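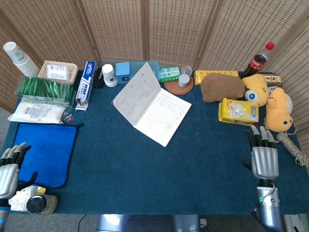
Clodholm folding screen, light tan with dark frame -- review after nine months of use

18 October 2021

I bought the Clodholm screen in January for the corner of the room where my work table stands. Before this I had nothing there, only the room continuing behind the table, and each time I lifted my eyes from my notes I saw the ironing and the shoes. I wanted a wall without building a wall. My landlord does not permit holes, so a curtain rail was not possible.

The price was 2,516 crowns when I ordered and it is 2,893 now. I mention this first because the price is the thing that people ask me most. At the old price I would recommend it easily. At the new one I would wait for a sale.

Delivery and assembly

The screen came in one flat box, already hinged. There is no assembly if you do not count the small feet, which you press into the bottom of the frame by hand. One foot did not want to go in, and I used a rubber hammer very gently. The box is long and heavy in an unpleasant way, so ask a second person if you have stairs. I did not, and I was sorry on the second floor.

For three or four days there was a smell. It was not strong, a bit like a new basket in a shop. I opened the window and it disappeared.

How it looks

The panels are woven and light tan, and between them go the dark strips of the frame. On the shop page the frame looks almost black and the weave looks more yellow than it is in my room. In reality the color is calmer. I was afraid that so much pattern behind a table would be tiring for the eyes, but the weave is small and regular and after a week I stopped noticing it. The dark strips you do notice. They are quite strong lines, and if the screen is not standing straight you will see it every time. I corrected mine many times until I put a folded piece of cardboard under one foot, where my floor goes down.

The weaving itself is good, with a few loose ends at the back side. I cut them with nail scissors. From the front I found no mistakes, except in one lower corner where the edge of the weave is a little wavy. I turned this corner to the side with the ironing.

I have it standing behind the table and around the right side, so it makes a shallow corner. This is the best position in my opinion. Opened completely flat it is not stable, and the manual says so too, but in small letters. With at least one good angle it stands well, also when I open the window and the door at the same time.

What it does and does not do

It hides things very well. In the evening, with a lamp behind it, some light comes through the weave, and this is pretty. During the day you cannot see through it from a normal distance.

It does not help with noise. I read a comment from one buyer that it makes the room quieter, and I cannot confirm this at all. I hear the refrigerator exactly as before.

It also makes the things in front of it more visible, and this I did not expect. My table has a dark blue carpet surface. It is a remnant from Wadix, 200 centimeters wide before I cut it, and on it everything light or colorful stands out. The back edge of my table is where things collect: paper cups, a bag of green sachets, a box of toothpaste which should be in the bathroom, tissues, a bottle of Coca-Cola. With the light woven panels behind them they look like they are standing in a shop window. Sometimes I like it. When I am tired I do not like it so much. At least the middle of the table stays for the notebook.

The combination of dark blue and light tan was an accident, but I would choose it again. The round rattan coaster I already had goes with the screen so well that guests think I bought them together.

Cleaning

Dust is the weak side of this product. The weave catches it, and a cloth only pushes it deeper. A vacuum cleaner with the soft brush works, slowly, from the top to the bottom. I do it every second week. A dry paintbrush is good for the places where the weave meets the frame. The manual forbids water on the panels. I once had a splash of tea there and I pressed it with a tissue immediately; a mark stayed, very pale, and I can find it only when I look for it.

If you have a cat, please think twice. I do not have one, but my sister's cat visited for one afternoon and understood at once what the screen is for. I had to carry it (the screen) to the other room.

Compared with others

Before I decided, I looked at two more. The Guvero screen is made of fabric and it was cheaper by 397 crowns. It is lighter and you can take off the fabric and wash it, which for a home with small children may be the more clever choice. I found it too thin. When I touched it in the shop the whole thing trembled. The Takeda one has real wooden slats and is beautiful, but it leaves gaps between the slats, and my purpose was to hide the ironing.

Small complaints

The hinges make a dry sound when you fold the screen. A drop of oil helped for two months and then the sound came back. The feet leave faint gray marks on a light floor -- put felt under them from the beginning. And the top of the frame has a sharp edge on one side, where I suppose the paint was too thick. I used a little sandpaper.

There is no strap or hook to hold it closed when you fold it away. For this price a simple ribbon would be polite. I use the belt of an old bathrobe.

Would I buy it again

Yes, in the same color, and for the same place. I would measure better. Mine is a little taller than I imagined, and it covers the lower part of a picture on the wall which I now have to hang somewhere else.

Four stars of five. The missing star is for the dust and for the hinges.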